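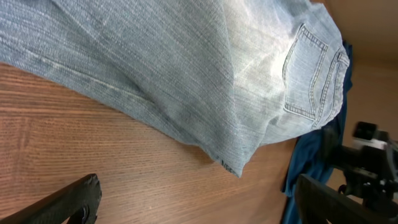
Plinell Support - Ticket 253
Product: Kassa two-arm folding cell
Component: Vato wrist camera, grip check
Opened: 28 Sep 2023
Priority: 2
Status: Closed, site rule changed

Reported problem
Grip check rejects light denim at the Binex site. Error is "edge not found" with the fingers open above the table. Dark garments pass. Customer asks if the check can be switched off for jeans.

Reply 1
No. Under the cell rules the grip check stays on whenever both arms are powered. Please send the exposure setting, the lamp position and the list of items on the table at the start of the cycle.

Customer update
Exposure fixed at 2000. Lamp on the left post. One pair of light blue jeans, plus a dark blue cloth beside them, partly under the denim. Operator says the cloth was left there to save a reload.

Reply 2
Two separate faults.

1. Glare. The worn denim next to the back pocket reads almost white, and the blue is washed out in that patch. The tan topstitching still shows well. Set exposure to auto with an upper limit, or lower the lamp output. Do not raise the edge threshold to get past the error - it hides real misses on other fabrics.

2. Second fabric in the work area. The site procedure allows one item per cycle. With two items touching, the edge search can return the border of the wrong one, and the second arm plans its approach from the same result.

Customer update
Exposure on auto, cloth removed before start. Ran 100 cycles on light denim with no rejects. Put the cloth back for one cycle as a test and the error returned.

Resolution
Site procedure amended:
- Table clear except for the item being folded. Operator confirms on the panel before start.
- Arms stopped and locked out before anyone reaches in to remove a stray item.
- Exposure changes logged with initials.
- Grip check not to be bypassed at site level.

Open item: panel prompt text still says "load items" - wording fix requested for the December release.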